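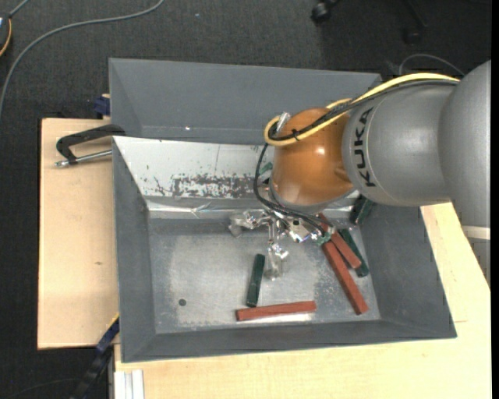 FOOD & DRINK

Jul 14, 2021

I have eaten a lot of bread in my life, and I still wasn't ready for the rye at Jisberg. It comes out of the oven at 7 in the morning, nearly black on top, and by the time you've found your bike the crust has started to crackle in the bag (you will tear off a corner, everyone does).

The bakery sits on the Canent road, across from the El Ouafi spice shop, and the two have been trading for years. Caraway goes one way, warm loaves go the other. In June they finally made something together, a flat, chewy round with cumin and a little orange peel, and oh, it's good! Eat it with cold butter and nothing else.

The rye itself takes 2 days. The starter is so thick you could stand a spoon in it, and each loaf gets a 60-minute bake that I would have sworn was far too long. Then you cut one open, and the middle is damp and sweet and smells like malt.

Ask for the heel if they're slicing. I had mine on the steps outside, with salt.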